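The Open House Smile

Every Saturday in Pletelville, a few hundred people walk through homes they will never buy. They are handed a sheet of paper, told the kitchen was "redone," and sent home with the feeling that they had better hurry. I went to 13 of these showings between October and this spring, and I hurried home from most of them.

The pitch hardly changes. The market is tight. Another couple came by this morning and loved it. Gajewski, the agency with its name on half the lawn signs in town, prints a line on its handouts saying that homes sell in 28 days. Which homes? Counted from when? I asked at three showings and got three answers, one of them a shrug.

Then there is staging. Sellers are told to spend on rented couches and bowls of lemons, and the firm that rents the couches is happy to say it pays off. Maybe it does. A house that gets staged also tends to get painted, cleaned and priced by someone paying attention, so I would like to know how anyone can tell which part did the work. 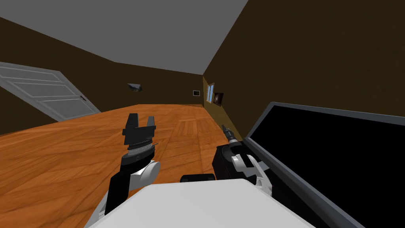 Home & Money Desk

Dark walls are the latest thing being sold as a sure bet. Two years ago it was white everything. Stevden, a paint line that turns up in a lot of local listings, calls its browns "calming." A buyer I met on Trimonov Street called them "a weekend with a roller," and she took that off her offer.

My own advice is dull. Go back on a weeknight, when the music is off. Run the shower for 6 minutes. Open and shut all the doors, including the closets. Ask for the heating bills, and if the agent promises to send them, write down the date.

The last place I saw had been listed for more than 25 weeks. The handout still said it wouldn't last.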